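Chapter 8
Shrines, Parishes and the Pilgrim Economy

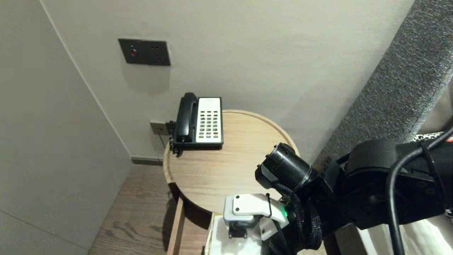

Figure 8.1 Corded desk telephone on a round side table.

Pilgrimage sites depend on regular administration as well as devotion. The shrine at Vostlow, served by 19 parishes, keeps a register of visiting groups – one entry per group, with its home parish and length of stay. This chapter uses 595 entries to compare short and overnight visits. Section 8.1 defines the terms.

© 2020 Fandex Academic. Back to top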